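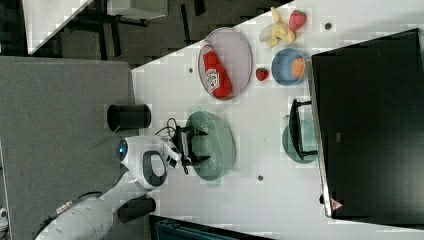

Clearing the table after lunch, without making three jobs of it

I used to clear a table the way my mother did, which was to grab whatever was closest and march it to the kitchen, then come back for the next thing, and the next. It works, of course, but you walk a mile doing it and you end up with fruit in the sink and a ketchup bottle in the bedroom (ask me how). Over the years I've settled into a slower-looking way that gets me back in my chair a good deal sooner, and since a few of you wrote in about it after the December page, I'm setting it down properly.

Start with the food, and leave the dishes where they are. Anything that goes back in the refrigerator goes first, and at our house that nearly always means the ketchup. Somebody sets it down on a plate, on its side, and there it stays until supper. Wipe the cap with a damp cloth before you put it away, and give the threads a wipe too if you can get at them. A crusty cap never closes right, and then you have a sticky ring on the refrigerator shelf that needs hot water and patience.

Once the bottle's down to the last inch, I do store it cap down, in a mug in the refrigerator door. The mug catches any drips and can go straight in the dishwasher.

Now the fruit. Bananas don't like company, or at least the company doesn't always like them. They give off a gas as they ripen that hurries everything near them along, so I keep the bunch by itself on the counter and put the oranges in a bowl across the room. A blue bowl looks awfully pretty with oranges in it, by the way, if you're choosing. If your bananas are still pale and you want them sooner, tuck them in a paper bag overnight with the top folded over. Wrapping the stems snugly in a bit of plastic wrap seems to slow them down a little, though I wouldn't promise you more than a day.

Strawberries are the fussy ones. Leave the green tops on until you're ready to eat them, and don't wash them ahead unless you mean to dry them very well. Line a shallow container with a paper towel, lay the berries in one layer, and set the lid on loosely. A stray one left out on the table should just be eaten. I consider that the wages of the person clearing up.

With the food gone you can stack. Oval plates go on the bottom, all pointing the same way, and small bowls on top, no more than 2 high if there are stairs or a dog between you and the sink. Check the rims as you go – a raised rim holds on to sauce, and if you stack a saucy plate on a clean one you've made yourself 2 dirty plates. Plates nobody used can go right back in the cupboard after a quick look in good light.

For the tabletop itself, and I'm thinking of white ones especially, please put the scouring powder away. A drop of dish soap in warm water and a soft cloth, then a second cloth with plain water, then dry. My everyday cloths are the Pukura ones and I have had them for 7 years, so you needn't buy anything fancy. Ketchup and berry juice want wiping up soon, before they get a chance to settle in. If a pink shadow stays behind, mix baking soda and water to a soft paste, let it sit for a few minutes, and rub very gently with your fingertips. Try it on a corner first.

Wipe toward yourself with your other hand cupped at the edge, or hold a plate there, particularly if you have carpet under the table as so many of us do. Crumbs on a gray carpet hide beautifully until you're barefoot. If sauce does go over the side, scrape it up with a spoon, dab with cold water, and keep dabbing. Rubbing only works it down into the pile.

Last of all, I put the fruit bowl back in the middle of the table – a bare table in my house collects mail faster than you'd believe.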